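Notes for the Clema talk, trial users' afternoon, March 10, 2026

Slot is 19 minutes plus questions. Water on the lectern. Check the clicker works from the left side of the stage, it didn't in November.

Opening

Hello, thank you for having me. I look after the building services side at Avon, so bins, kitchens, meeting rooms, the lot. I don't write software and I couldn't tell you what is inside a motor. I was asked to come and say what it's like to try out the Clema kit in a working office, and I said yes before the sentence was finished, as I've been enjoying myself enormously.

Say early: we are a trial site. We don't get a commission, and there will be grumbles in the second half.

What's in the kit

Two arms on a stand, a pair of hands, the head camera, and a tablet that the operator uses to start and stop things. Okafor did the installation and the first two days of training with us. There is also a support line, and Lertchai Jitpraphai was on the other end of it most of the time. Lertchai, if you're in the room, wave! (Pause if he waves.)

The fingered hands are an optional extra. The standard kit comes with a plain two-jaw gripper, and if you only move boxes I'd stay with that. We wanted the fingers because so much of what we handle in an office is soft. Cloths, cushions, packaging, liners.

Why liners

Ask the room: who here has changed a bin liner this week? Hands up. Now, who thinks it's a hard job? Most hands will go down. Then tell them that it was the single hardest thing on our list, harder than cups, harder than stacking trays.

A liner has no shape of its own. It sticks to itself. You pick it up by one side and the other side has gone somewhere else. When Hanne Lykkegaard drew up our task list she put liners at number 5, thinking it would be a quick win, and we were still talking about it weeks later - very happily in my case.

NEXT SLIDE

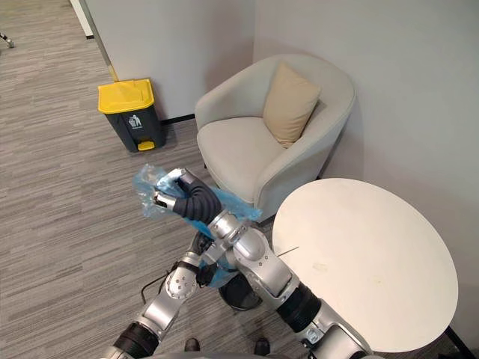
Bin liners take up more of our day than any other consumable, and I wanted to see how the Clema hand would cope with the thin kind you can half see through. Leave the slide up for a good few seconds and let people look. Then point to the thumb. Silver tip over the top of the bag, a fingertip pinching from the other side, and the blue plastic hanging down past the wrist. I love this grip. It's how I'd hold one myself if I were about to look for the opening. Mention the pedal bin with the yellow lid too, over by the armchair, as somebody always asks whether we bought special bins for the trial. We didn't.

What went well

The grip on thin plastic. I had expected the fingers to slide about and they mostly don't. The metal tips are small enough to get hold of a fold, and the ribbed part of the finger gives the rest of the bag something to rest against.

The second arm. I'd pictured it as a spare. With soft things you want it all the time, to steady a loose end or stop it swinging. If you're pricing this up and wondering about the single-arm version, please try both first.

The footprint. We've used it in a carpeted lounge corner with a chair and a round table, and I didn't have to clear the furniture out to do it. Our people still have somewhere to sit.

The mood in the office! People come over. They bring it things to hold. Tell the glove story here if there's time, skip if running late.

What I'd grumble about

Opening a new liner. Picking up and holding, very good. Rubbing the two layers apart at the mouth is slow, and we had plenty of goes where a person stepped in and did it. Clema have sent us an update for this, and I'll report back when we've given it a proper run.

Cables. I'd like them tucked in more neatly along the arm. There's a loop on ours that I keep eyeing when I walk past.

The tablet menus. Too many screens between "stop" and "start again". Lertchai has heard this from me already, more than once.

The manual is good on boxes and thin on everything soft. Ours has a lot of pencil in it now.

How it compares

We also had the Famel demonstration unit in for a short visit. Be fair to it: quicker to set up, and a nicer case. It had the two-jaw gripper only, so I can't compare the hands, and I'll say so if asked.

The number on the last slide

723 is our trial log, one line for every attempt at any task, good or bad. Anyone can come and read it at the tea break, I've printed it out. Don't try to go through it on stage.

Close

Thank Hanne and the Okafor team by name. Trial places for the next round are on the sheet by the door, and the kit stays with you for up to 2 months. Then questions, and hand the microphone to the front row first.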